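家里听唱片的一些小窍门：清洁、存放和听音角落的收拾

家里的黑胶和CD慢慢多起来以后，麻烦的往往是灰尘、潮气和找不到想听的那张。下面是平时攒下来的一些做法，用的都是家里现成或者很容易买到的东西。

一、播放前后的除尘

每次放唱片之前，用碳纤维刷顺着纹路轻轻带一圈。刷子不要用力往下压，让唱盘自己转，刷毛贴着盘面就行，最后慢慢往外缘移，把灰带出去。刷毛平时不要用手摸，手上的油会跟着跑到盘面上。

唱针也要清。用小软刷从后往前刷，方向不要反，也不要左右刮。清洁之前先把功放音量关到底，不然喇叭里会有很大的响声。

二、水洗唱片

二手店淘回来的旧片，第一件事是洗。准备蒸馏水、一两滴无香的洗洁精、两块超细纤维布。自来水干了以后会留水垢，最后一遍一定要用蒸馏水。

中间的标签纸怕水，可以拿一个比标签略大的圆形塑料盖压住，手指按着盖子转动唱片。洗完竖在碗架上晾，别用吹风机，热风会让盘面变形。完全干透再装袋，我一般放到第二天。

虫胶老唱片不能沾酒精，沾了盘面就毁了。拿不准材质的时候，只用清水和软布。

三、内袋和外袋

原装的纸内袋容易掉屑，建议换成防静电内袋。我在Limia买过一批，一包装完一层架子还有剩。换下来的原装内袋如果印了歌词或照片，不要扔，和封套放在一起。

外袋开口朝上容易进灰，开口朝侧面取放又方便。两种我都试过，现在统一朝侧面。

四、架子怎么摆

唱片必须竖放，不能一张叠一张平着堆，底下的会压弯，封套上也会压出一圈印子。每一格不要塞满，留出能伸进一只手的空。塞得太紧，抽的时候封套边角最容易破。

我家那个架子在Plandcombe搬家的时候就散过一次，后来在背面加了两条横木，才不再左右晃。数过一遍，黑胶137张，CD和磁带加起来415件。磁带放在离音箱远一些的抽屉里，喇叭里有磁铁，靠得太近不好。

分类按自己找东西的习惯来。按音乐人姓氏排最省事，原声带和合辑单独放一格。按心情分的办法我坚持了一个月，后来自己也找不到了。

五、CD的划痕

CD擦的时候从中心往外缘直着擦，不要绕圈。浅划痕可以用一点点白牙膏，拿湿棉布轻轻抹，再用清水冲净。印刷面那边的划痕没有办法补，反射层就在那下面，平时放下的时候注意别让印刷面蹭到桌子。

六、听音角落

唱机要放平，手机上的水平仪就能查。桌子如果发飘，在桌脚下面垫软木片。唱机和音箱尽量不要放在同一块台面上，低音一大，震动会传到唱针。

茶水饮料和唱机分开放，离得越远越省心。瓶子喝一口就把盖子拧上，甜的饮料洒在封套上，干了以后会把两张封套粘在一起，硬撕就掉色。
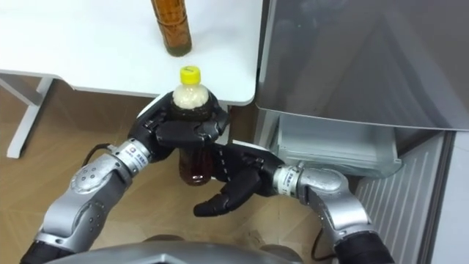 带黄盖的饮料瓶

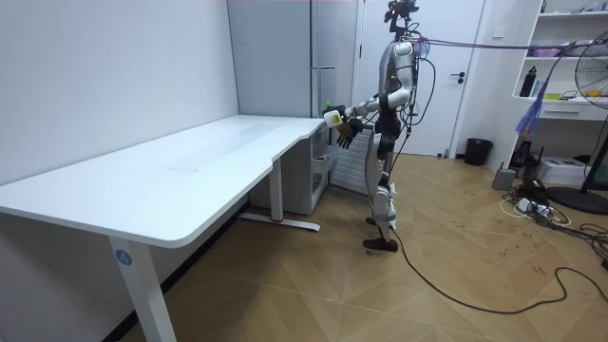
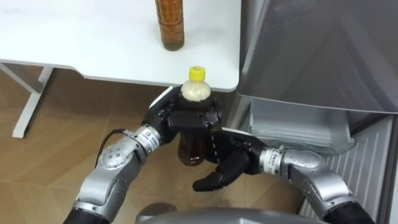 已经粘住的封套，可以先放进冷冻室一两个小时，唱片要提前取出来。胶质变脆以后，用薄塑料片从角上慢慢撬。撬不动就再冻一次，别急。

七、潮气和霉味

十月以后我们这里早晚湿气重，架子离外墙留两指宽的缝。每格角落放一小包干燥剂，变色了就换。封套有霉味的，打开口立在通风的地方晾几天，不要晒太阳。霉点用干的软刷在室外刷掉，刷子用完单独收着。

Intarasuk牌的除湿盒我用过两季，吸满以后要及时倒，碰翻了很难收拾，所以别放在架子顶上。

八、做一份清单

清单用表格或者本子都行，写上音乐人、专辑名、版本、在哪里买的、有没有划痕。借出去的在后面记一笔。我在Ukley的旧货市场重复买过同一张专辑，回家才发现，后来就把清单存在手机里，翻箱子的时候先查一下。

清单每逢星期三晚上补一次，新买的片先放在唱机旁边的小格里，洗过、换过袋、登记完再上架。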